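Windeswood workroom, notebook
Wednesday, started 9.15

Carried on with the knitwear from the Clokari delivery. Benjie had the trousers finished by the time I got in, so it's only tops left, and most of those are jersey. White sheet down on the long table as before. It shows lint and loose threads much better than the bare top did and I don't want to go back.

First hour was shirts only. I'm sticking to the order we agreed last week: lay the shirt out, find the hem, run along it, then the side seams, then the armholes, collar last. Erlinda still does the collar first and she's quicker than me, so I won't argue, but whoever takes over a half-done pile needs to know which way round it was done. Could we please put a slip of paper on the pile with initials and where you stopped. I lost a good while this morning rechecking shirts that I think were already through.

Jersey notes. The thin stuff won't lie flat after it's been in a sack. Smoothing it out from the middle with both hands works, pulling it by the hem doesn't, it just springs back and the side seam ends up twisted round to the front. For folding I've gone back to doing it face down, sleeves in, then up in thirds. Halves leave a crease right across the chest and the shirts look tired when they come off the shelf.

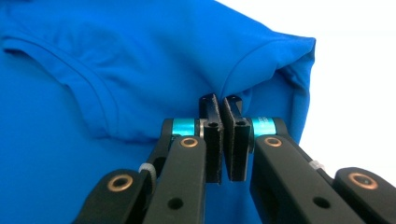
Hems want more care than I'd been giving them. Twin-needle stitching on this sort of shirt can look sound from the outside with the inside thread gone, and then it runs the first time someone pulls it over their head. Turn up a few inches at each side seam and look at the back of it. If a stitch has dropped there, it goes in the mending basket even if it looks fine from the front. Same for the seam where the sleeve joins, which gets tugged every time the thing is put on. I found two this morning with a gap under the arm big enough for a finger. Both to mending, both marked with a pin and a bit of white thread.

Naveed asked whether we should press before folding. I'd say no for jersey. We tried it on a batch in September and the iron left a shine on the darker ones that wouldn't come out. A shake and ten minutes flat does nearly as well. Cotton poplin is another matter and can go on the board with the rest of the wovens.

Stopped for tea at 10.50.

After tea, blues. Sorted by shade first, because the labels are no help at all (three different makers, and what one calls royal another calls cobalt). I held them by the window where I wasn't sure. Shelf 44 is now bright blues only. Navy has gone down to shelf 50 with the blacks. Wilfredo, if you're looking for the navy polo shirts, that's where they are.

Lot 502 is done and written up on the sheet. Lot 930 is open, the sack is under the table at the door end, nothing taken out yet. It feels heavy for its size so I expect sweatshirts.

To do:
New bobbin of blue for the twin needle. The one in the drawer is too green and will show on a hem.
Ask Mark Anthony if Plallonthorpe want theirs on hangers or folded. The last note said both.
Ren labels: we're down to the end of the roll.
Wash the white sheet, there's blue fluff all over one end of it.
Mending basket is full. Erlinda says she can take it Friday if it's by the machine.

Left at 12.30, lights off, window on the latch.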